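The Breakfast Table
How a school club with one robot arm, a bag of toy fruit and no budget to speak of ended up chasing the Ristberg trophy

By our education desk

Six minutes to the bus and the Tukton club still can't agree on the banana.

Which end do you pick it up by? The stem, says one half of the room. The middle, says the other half, it's a bunch, there isn't an end. Somebody types a number into a laptop. Somebody else says that's not the number. The arm goes up, stops, thinks. Then the bell for the late bus and everybody grabs a coat.

I have been coming to Tukton High on and off since February, and it is always like this. Always nearly six. Always nearly working.

The club meets in what used to be the home ec room. Good sinks, bad heating. There are 37 names on the sign-up sheet taped to the door, and on a normal night you get maybe half of them, more in the weeks before a competition, fewer when it's basketball. They are split into three crews: grip, eyes and table. Grip does the fingers. Eyes does the cameras and whatever the cameras feed into. Table does everything else, meaning props, scoring, tape, arguments with the front office about keys.

Table crew is the one to watch. More on that in a minute.

THE TASK

The Ristberg Schools Challenge used to be a racing thing. Little wheeled carts, a black line on the floor, fastest one wins. It was loud and fun and after a while everybody had the same cart. So the organizers scrapped it and went with chores.

This year's chore is breakfast. Each team gets a white table, a list of objects and a set of instructions that are only handed over on the day. Put the cup here. Put the fruit on the plate. Thirty seconds to look, then go. The full round is 200 points and you lose 30 for anything that leaves the table. Drop two things and you can pretty much forget it.

Toy food is allowed, and everyone uses it. Real bananas were tried by a team from Ornum two years back and I'm told the smell in the gym was something.

What makes it hard is that the objects move. Not by themselves! But the judges set them out differently for every run, so a robot that has memorized where the mug lives is no use at all. It has to look. And then it has to be right about what it saw, and then get there without an elbow through the plates.

"A mug is easy until you turn the handle," one of the eyes crew told me, a sophomore, very patient with my questions. "Then it's like a whole different mug."

I wrote that down twice apparently. It's in my notes on two seperate pages.

THE MONEY

Quick word on money, as parents always ask.

The arm is a loan. It comes through the Guérin Fund, which places equipment with schools for two years at a time and asks for a written report at the end of each term. The reports are the least popular job in the club. The rest of it, the props and the tape and replacement cables, comes out of a bake sale and a jar. Last year the jar paid for a cable, a bag of plastic fruit and pizza, in that order, and there is some feeling the order was wrong.

Kids pay nothing. That was the one condition the school set when the club started and it has held.

WHY THE TABLE CREW MATTERS

OK so, table crew.

When I first came by I figured they were the ones who couldn't code. Wrong, and a couple of them let me know it. What they do is set the table up to be nasty. They've been to Ristberg. They've seen how judges lay things out, and they spend the whole session dreaming up worse. Cup close to the edge. Two red things on one table. Something long lying across a plate, so it has to be lifted at a slant or it takes the plate with it.

Every layout gets a number and goes in a binder. The binder is up past 40 and it's kept in a drawer with a padlock, because grip crew got caught peeking.

The grown-up version of this is called a test set. The kids call it the menu.

They run each menu three times. First run slow, arm at a crawl, one student with a hand on the stop button. Second run at half. Third run at competition speed, and that one makes me step back every time. It doesn't look like much in a video. In the room it's big and it is quick and you hear it.

Rule one on the wall: hands off the table when the arm has power. Rule two: say "clear" and mean it. Rule three has been scratched out and replaced with a drawing of a duck.

WHAT GOES WRONG

Most nights, plenty.

The cup tips. The gripper closes on air a finger's width from a strawberry and then carries the air, very carefully, all the way to the plate. The eyes crew swaps in a new model that is great at mugs and has forgotten what an orange is. A cable snags. The laptop wants to update.

One night in the fall the arm did a perfect breakfast, start to end, everything where the sheet said, and the run didn't count, the scoring timer hadn't been started. There was a silence. Then somebody started laughing and then they all did, and they reset the table and got it wrong four times in a row.

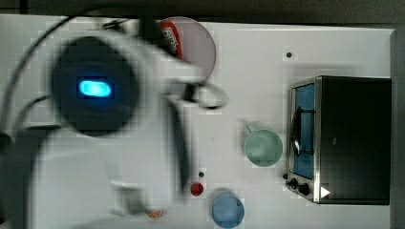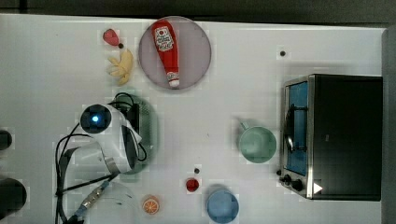
The Tukton breakfast table, with the orange slice, the mint mug and the toaster oven in both.
Photos: Tukton High Robotics Club

The toaster oven is the latest worry. Ovens are new on the object list and a door is a whole other kind of problem, you can't just grab it and lift. Grip crew wants longer fingers. Eyes says the glass confuses everything. Table crew, naturaly, wants the mug parked right next to it.

Regional heats are at Ornum first, then Ristberg for whoever gets through. Entry forms have to be in by 12/03/2019, and as of my last visit theirs was filled out except for the team name. There's a shortlist. Most of it can't be printed.

The club meets after last period in the old home ec room, side entrance. New members any time, no experience needed, bring a coat for the heating. They could also use a second bag of fruit.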